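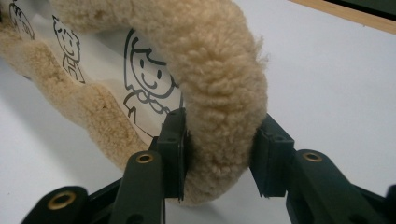 Internationale Unternehmensbesteuerung
Begleitskript zu Sitzung 6: Verrechnungspreise und die Frage, wo ein Gewinn entsteht

Lesezeit: 6 Minuten
Drucken | Per E-Mail senden

Stand: 8. Dezember 2019

1. Ausgangspunkt

In der letzten Sitzung ging es um den Begriff der Betriebsstätte. Heute setzen wir voraus, dass ein Konzern in mehreren Staaten steuerpflichtig ist, und fragen nach der Aufteilung des Gewinns. Die herrschende Antwort heißt Fremdvergleichsgrundsatz: Verbundene Unternehmen sollen untereinander so abrechnen, wie es unabhängige Dritte getan hätten.

Das klingt vernünftig. Bei standardisierter Ware mit einem Marktpreis funktioniert es auch leidlich. Bei Marken, Software und konzerninternen Darlehen gibt es den unabhängigen Dritten meist gar nicht, und der Vergleich wird zur Schätzung mit Gutachten. Wer behauptet, der »richtige« Preis lasse sich auf die Nachkommastelle ermitteln, verkauft in der Regel das Gutachten.

2. Fall Avedari

Die Avedari AG entwickelt und vertreibt Bürosoftware. Die Markenrechte liegen bei der Tochter Postetti in einem Staat mit 3 % Körperschaftsteuer. Verkauft wird über die Vertriebsgesellschaft Mustow in Deutschland. Mustow erzielt vor Lizenzgebühren einen Gewinn von 200 Mio. Euro und überweist fast alles an Postetti. Dort arbeiten drei Personen, davon eine in Teilzeit.

Zu klären ist:
– Welche Funktionen übt Postetti aus, und wer trifft die Entscheidungen über die Marke?
– Wer trägt das Risiko, wenn ein Produkt scheitert? Der Vertrag sagt: Postetti. Mit welchem Kapital eigentlich?
– Welche Vergleichsdaten legt der Konzern vor, und wer hat sie ausgewählt?

In der Fallakte findet sich eine Datenbankstudie der Beratung Shukla mit einer Bandbreite »marktüblicher« Lizenzsätze. Lesen Sie den Anhang dazu. Die ausgeschiedenen Vergleichsunternehmen sind aufschlussreicher als die verbliebenen.
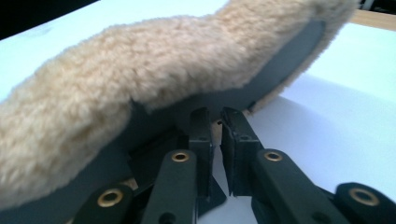

3. Die Alternativen und ihre Schwächen

a) Formelmäßige Aufteilung. Der Konzerngewinn wird nach Schlüsseln wie Umsatz, Lohnsumme und Sachanlagen verteilt. Das beseitigt den Streit um interne Preise und ersetzt ihn durch einen Streit um die Formel. Jeder Staat bevorzugt den Faktor, bei dem er gut abschneidet.

b) Mindestbesteuerung. Wird im Ausland zu wenig gezahlt, holt der Staat der Muttergesellschaft die Differenz. Politisch reizvoll, aber noch ist weder der Satz noch die Bemessungsgrundlage geklärt. Ankündigungen sind kein Steuerrecht.

c) Digitalsteuer auf den Umsatz. Leicht zu erheben und systematisch fragwürdig, denn sie trifft auch Unternehmen mit Verlust. Wer sie am Ende wirtschaftlich trägt, ist offen – die Kunden kommen durchaus in Betracht.

Fung-ping Au vertritt im Reader (Text 3) die Auffassung, eine Formel sei in jedem Fall gerechter. Ich halte die Begründung für dünn. Gerechter für wen, und gemessen woran? Prüfen Sie das Zahlenbeispiel dort selbst nach.

4. Zur Vorbereitung

Berechnen Sie die Steuerlast von Avedari einmal mit und einmal ohne Anerkennung der Lizenzzahlung. Den deutschen Satz entnehmen Sie dem Skript zu Sitzung 2. Notieren Sie jede Annahme, die Sie dabei treffen. Die Klausur im März wird einen ähnlichen Sachverhalt enthalten, mit anderen Zahlen.

Kontakt | © Lehrgebiet Steuerrecht | Nach oben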